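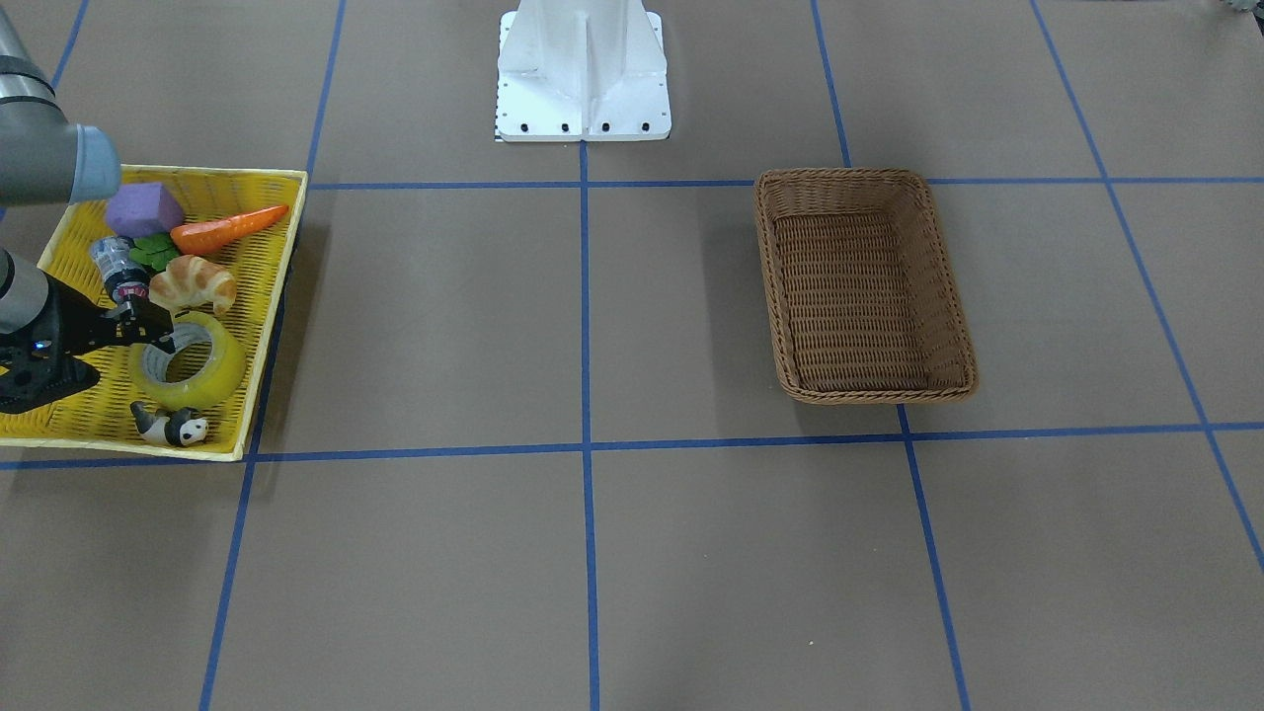

Coltwood Shared Workshop
Arm bench build group – minutes, April meeting
Started 7:10 p.m., main room. Minutes of the March meeting accepted with one correction: the Avico invoice was 622, not 662.

1. Mount
The pedestal foot was re-torqued after the March meeting. Play measured at the tip with the arm extended is below what the dial gauge can resolve. Agreed to leave the mount alone. Any member who loosens the foot bolts must enter it in the bench log and rerun the zero routine before handing over.

2. Work surface
Blue tape grid kept for now. A proposal to replace it with engraved lines was not carried. Tape can be relaid in an evening and the layout is still changing. Lifted ends are to be cut and replaced, not pressed back down.

3. Sorting task
The task stays as written: pick from the yellow tray on the left, place in the wicker basket on the right, one item per cycle. The basket starts each run empty and inside a single square. Current item set includes the foam cube, toy carrot, toy croissant, clear bottle, tape roll and panda figurine.
Last logged session was 40 cycles, 16 of them failed. Most failures were on the bottle. The depth reading drops out on clear plastic and the fingers close high. Two options discussed:
– wrap the bottle in matte paper as a baseline test
– take the grasp height from the tray floor and ignore the depth reading for that item
Second option to be tried first. The tape roll is to be gripped across the wall, with one finger inside the core. Gripping over the full outside diameter is dropped.

4. Gripper
Finger pads from Flaven are on back order. Existing pads stay in use. Closing force limit unchanged until the new pads are fitted. A request to raise it for the cube was declined.

5. Software
Build 802 is on the bench computer. It fixes the pause between approach and close. The wrist still takes the long way round on some returns to home. Joint limits in the config file to be compared with the Yordanov planner defaults before the next session. No other changes to the config until that is done.

6. Safety
Stop button test to be done at the start of every session and initialed. Two sessions in March have no initials. Hands stay off the surface while the arm is enabled, including to straighten the basket.

7. Other business
Bench booking after 9 p.m. deferred to May. The 4 mm hex key is missing from the bench drawer again.

Closed 8:25 p.m.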